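How to Book and Prepare for a Specialist Appointment at the Nundale Clinic

This guide is intended for patients who have been referred to an outpatient specialist for the first time. It explains how to make the booking, which papers to bring and what to expect on the day. Patients returning for a follow-up visit should use the number printed on their last clinic letter.

Step 1. Check your referral

Most departments accept patients only with a referral letter from a family doctor. The letter must show your full name, date of birth, current address and the name of the department. Please read it before you leave the surgery. A letter addressed to the wrong department is returned to the sender, and the waiting period begins again once a corrected copy is received.

The ear, nose and throat department and the skin department also accept self-referrals from adults registered in Nundale or Bretov.
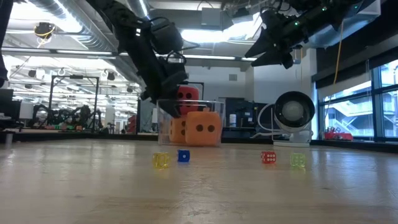
Step 2. Choose a specialist

The directory at the main desk lists each specialist by department, with clinic hours and languages spoken. You may ask for a particular doctor, and the booking office will meet the request where a place is available. Patients with no preference are given the earliest appointment in the department.

Miss Katherine Villca holds the hearing and balance clinic at the Espinoza Building. Children under 16 are seen in the morning session only and must be accompanied by a parent or guardian.

Step 3. Make the booking

Bookings may be made by telephone, in person or through the Fleltora patient portal. Have your referral letter in front of you. You will be asked for:

Your patient number, if you have one
A daytime telephone number
Details of any interpreter or step-free access you require

If you use the portal, select "New appointment", enter the reference from your letter and choose from the times shown.

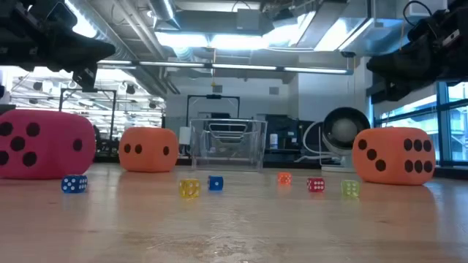

A confirmation is sent by text message or post. If it does not reach you within 2 working days, please contact the booking office, as the place is not held without it.

Step 4. Gather your papers

Bring the referral letter, proof of address, a list of all medicines you take (with doses) and any test results or scans from other hospitals. Scans should be supplied on disc or sent ahead by the hospital concerned. Paper reports longer than a few pages may be left with the records desk for copying.

Patients paying for their own care should note that the fee for a first consultation is 300 and is payable on arrival by card. Tests are charged separately, and a written estimate will be given before any are carried out. 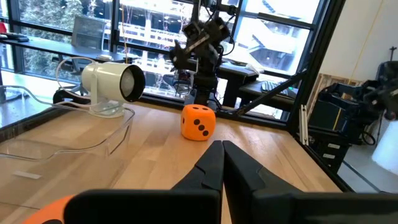
Orange foam die on a wooden tabletop

Step 5. On the day

Please arrive 15 minutes before your appointment and report to the desk on the ground floor. Patients who arrive late will be seen at the end of the session where possible. Do not stop taking regular medicines unless the department has told you to do so in writing.

You may bring one companion into the consulting room. A chaperone can be provided on request at the desk.

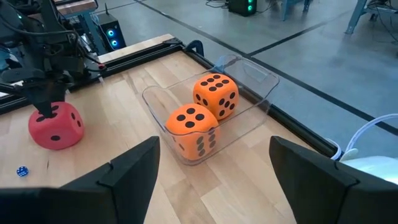 Two foam dice in a clear plastic bin

Step 6. Changing or cancelling

To change an appointment, telephone the booking office before noon on the previous working day. Two missed appointments without notice will result in the referral being returned to your family doctor.

Comments and complaints about the booking service should be addressed in writing to Poppy Bellamy, Patient Services Manager, at the main clinic address.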